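Grisura estrena su ruta de compostaje y ya son 3,000 los hogares apuntados

Las cáscaras de naranja tienen por fin destino propio en Grisura. La ruta municipal de recogida de restos orgánicos echó a andar en enero con una acogida estupenda: 3,000 hogares inscritos, 47 puntos de entrega repartidos por todos los barrios y un entusiasmo que se nota en los portales, donde se habla más de posos de café que de fútbol.

El sistema es sencillo. Cada familia separa en casa los restos de fruta, verdura, pan y cáscaras de huevo y los lleva al punto más cercano, abierto desde las siete de la mañana. De ahí viajan a la planta de Duan, en la carretera vieja del molino, donde se mezclan con la poda de los parques y reposan en hileras al aire libre. El compost terminado vuelve al municipio: una parte va a los jardines públicos y otra se entrega gratis a los vecinos inscritos, en sacos de 3 kilos.

La campaña insiste en que todo empieza en casa, con el cubo de siempre y un poco de costumbre.

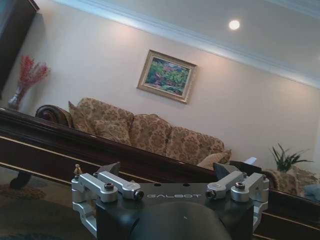
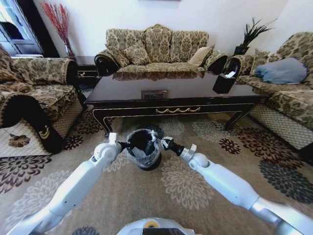
La ruta nació de una prueba en el barrio de Turkeo, donde 58 familias pasaron el otoño separando sus restos y anotando cada entrega en una libreta. ¡Y vaya si dio fruto! Con aquel primer compost se plantaron las calabazas del huerto escolar, que acabaron en una sopa para todo el barrio, y varias de esas familias atienden ahora las dudas de los recién llegados en el mercado.

Las preguntas más repetidas son las de esperar: los huesos de pollo y el pescado no se admiten de momento, las bolsitas de té sí, siempre que se les quite la grapa, y los cítricos también, aunque conviene trocearlos. Las bolsas de plástico deben quedarse fuera del contenedor, incluso las que llevan una hoja verde impresa. El papel de cocina usado es bienvenido si no tiene productos de limpieza.

El próximo paso mira hacia Pelstead, el municipio vecino, que ha pedido sumarse con sus dos mercados y su comedor escolar. La planta de Duan tiene sitio para recibir ese material y prepara ya una hilera nueva junto a la valla norte.

Quienes quieran inscribirse pueden hacerlo en la biblioteca de Grisura o en el puesto informativo del mercado, donde se entrega una hoja con el mapa de los puntos y la lista de residuos admitidos. El primer reparto de sacos será en abril, en el patio de la biblioteca, y habrá plantones de tomate para quien lleve su propia maceta.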